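Notebook, Matelgate workroom
May 22, 2024

Carrying on with the indigo fading trial. The strips from the south window came down this morning and I have put the new set up in the same place, same clips. Old set is in the flat drawer under the cutting table, in the brown envelopes, not the white ones. The white ones are Hayley's wool samples and should be left alone.

Wash test on batch 17 done before lunch. Five cycles at 40, the Plamedby liquid, no softener, line dried indoors between cycles. Shrinkage along the warp was a bit more than I had for batch 16 but within what the mill told us to expect. Across the weft there was next to nothing. I measured each piece twice, once flat and once after pressing, and I have written the pressed figures in the main table. The flat ones are in pencil in the margin if anyone wants them.

Water: softener unit in the back is still playing up. I ran the first two cycles before noticing the salt light was on, so those were probably hard water and the last three soft. I am not going to throw the batch out over it, but it needs a note in the write-up. If the rinse colour looks odd on cycles one and two, that may be why.

Rinse water kept in jars as usual, labelled by cycle. Cycle one very dark, cycle two a good deal lighter, then not much to choose between three, four and five. Same pattern as the Mitstead cloth had last July. I would like to do ten cycles on the next batch to see if the later rinses ever come properly clear, but that is two days of machine time and the machine is booked.

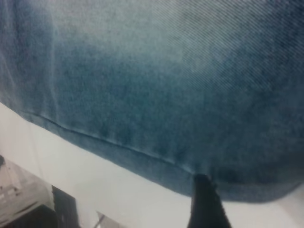 Rub test next. Dry rub is fine on everything. Wet rub is poor on the unwashed pieces, as you would expect with this depth of dye, and improves after the second cycle. Hayley Fothergill graded them separately without seeing my numbers and we agreed on all but two. On those two she was half a grade harsher than me. We looked again by the north window and I have gone with hers.

Vat notes. Majumder's reduced vat is a week old now and still holding. Greenish yellow underneath, decent bronze skin on top, smells the way it should. pH a little low first thing, so I added soda ash in two small lots and left it an hour. Six dips on the cotton hank, ten minutes each with ten minutes airing between. After the fourth dip the colour barely moved — I think we are wasting effort past four on that yarn. Try four dips and a longer airing next time.

The linen hank took up unevenly again. I wetted it out overnight, so it is not that. Possibly there is still size in it. Scour it properly before the next go, a full hour at a simmer, and do not trust the label that says ready to dye.

Stores. 502 g of soda ash left in the tub by weight, so that wants ordering before the end of the month. Indigo powder stands at 347 g. Plenty of hydros but the lid on the open tub has cracked and it should be moved into something airtight. Invoice from Mitstead came in for the cloth, order 853, and I have passed it on.

To do
Press and mount the batch 17 wash pieces
Ring about the softener unit
Scour linen hank, then re-dip
Move hydros to a new tub
Ask Hayley whether she wants the grey cards back
Check window strips in a fortnight and turn them end for end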